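Work > Guides > Shop Floor

How to Bring a Two-Arm Robot Into a Wash-Up and Packing Room

By Ritva Lindqvist
7 November 2022
16 shares | 8 comments

This guide is for shift leads and site managers who have been told that a robot station is coming and want to know what to do with their people, their tables and their schedule. It is based on the changeover at Harju, a contract kitchen that sends out 520 lunches a day and gets most of the cups and cutlery back dirty. Your numbers will differ. The order of the steps should hold.

Step 1. Write down the job as it is done now

Stand at the table for two full shifts and write down every hand movement, including the ones people say don't count. At Harju the written procedure for sorting had four lines. The list made at the table ran to three pages. It included turning cups over, pulling apart stacked spoons, wiping the rack and answering the phone.

Ask the people who do the work to correct your list. Efraín Paucar, who had run the sorting table on the early shift, crossed out a third of ours and added a page of his own.

Step 2. Split the list

Mark each line R (robot), P (person) or U (unsure). Be strict with R. A line gets an R only if the item is always one of a known set, always arrives in the same area, and can be dropped without harm. Knives, glass and anything chipped stay with a person.

Leave the U lines with people for the first month. Moving work over to the station later is easy. Taking it back after the schedule has been cut is much harder.

Step 3. Talk about hours before the crate arrives

Tell the crew which hours change and which don't, in writing. At Harju the sorting job went from three people to one station attendant per shift. The other two moved to packing and delivery prep at the same pay grade. Santeri Hakala, the shop steward, asked for a six-month guarantee on that and got it. If you can't make a promise like this, say so early. People will work it out from the floor plan anyway.

Step 4. Name attendants and train them properly

Plan on 16 hours of training per attendant, half of it at the table. They need to know how to stop the arms, clear a dropped item, restart a task and log a fault. They also need the authority to stop the station without calling anyone. Put that in the job description — it changes how people treat the machine.

Step 5. Start with a small set of items

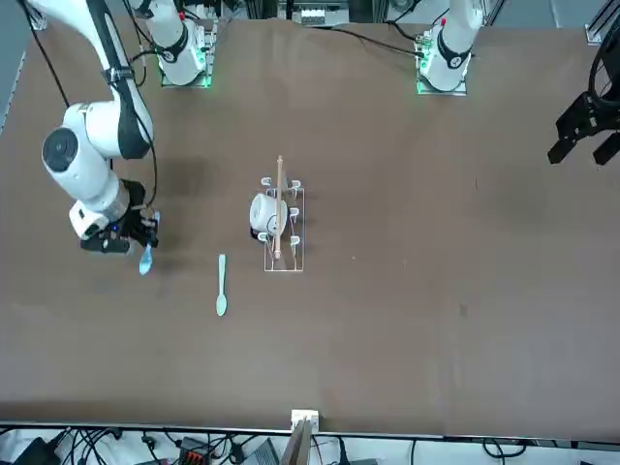
Attendants learn the station faster when there is little on it, and so does whoever is setting up the tasks. Keep to a few pieces and one rack until the attendant can predict what the arms will do next. A white wire rack with a mug on its side and two plastic spoons in different colors, one in the gripper and one flat on the table, is plenty for a session. With a blue one and a green one, the attendant can write "blue" in the log and everyone knows which spoon is meant. Add new items one at a time, and only at the start of a shift.

Step 6. Keep a fault log on paper

Hang a clipboard at the station. Each entry needs the time, the item, what happened and who cleared it. Joonas Lappalainen reads ours at shift change and passes repeat faults to the installer. In June we had 80 entries, most of them for spoons that had been stacked. The fix was a shallower return tray.

Step 7. Review the job again after three months

Go back to the list from Step 1 with the attendants. Ask what got heavier. At Harju it was standing still: people who used to walk between the sink and the table now spent long stretches watching. We shortened the attendant turn to two hours and rotated it with packing.

Update the written procedure the same week, and take the old one off the wall.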